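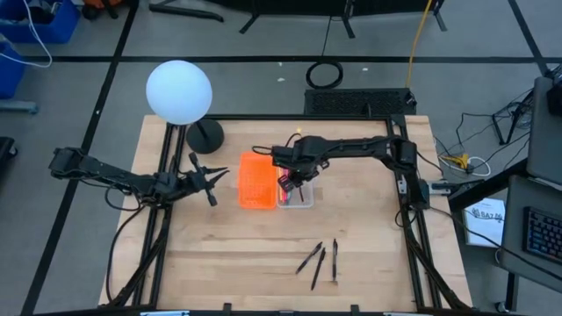
Minutes of the Wemard site meeting, 13 Sep 2024. Item 1, meeting room refit. The Patis quote covers 14 tabletops at a unit price of $101. Members agreed on a light wood with straight grain, as on the table shown, with the grain running lengthwise. Dark finishes were ruled out.

Item 2, flooring. Magesa measured 930 square feet. Two cartons of spare planks to be added to the order. Approved.

Item 3, lighting. Deferred to November pending the Grellow survey.

Meeting closed.

Recent items
Minutes: parking and access
Grellow survey: scope of work
Refit budget, revision 2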